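Pre-run safety check, shoe rack task, Clivora student robotics club
April 2021, filled in by Themba Zwane, looked over by Bülent Güneş

Hello everyone, and thank you for being so patient while I typed this up! I know a checklist isn't the fun part of an evening, but please read the comments as well as the ticks, as I've put most of the useful things in there.

## Before power on

- [x] **Emergency stop tested.** Pressed it, released it, pressed it again. The button is a bit stiff this season, so lean on it properly and don't be shy.
- [x] **Battery at 40 percent or better.** It was fine when I looked. Please write the reading on the Prukix log sheet too, even if it seems like double work.
- [ ] **Spare battery in its charging bag.** I found the bag but no battery. If it went home in your backpack, no hard feelings, just bring it back!

## Floor and reach

- [x] **Arm speed limited to 20 percent** for anything near furniture. Bülent would like us to keep it there until the July demo, and I'm with him on this one.
- [x] **Right arm has room at the rack.** Check the elbow and the shoulder as well as the hand, and look at the cable by the upper joint while you're down there.
- [ ] **Floor cable clear of the feet.** I'd like a second pair of eyes on this every time, please, and I'm leaving the box open until somebody else has signed next to me.

The right arm reaches up toward the rack and the slippers, with the left hand over the carpet and a thin black cable curving between the legs.

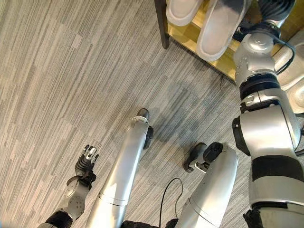

## During the run

- [x] **One person on the stop button, hands free.** That means no phone and no laptop (and yes, no sandwich, I'm looking at myself here).
- [x] **Everybody else 7 feet back.** Visiting parents too, however much they'd love a closer look.
- [x] **Break after 45 minutes.** Let the motors rest and have a drink of water yourselves.

## Left to do

- [ ] Re-tighten the hand screws with the small driver from the Stefanou kit
- [ ] Print a fresh copy of this sheet for the binder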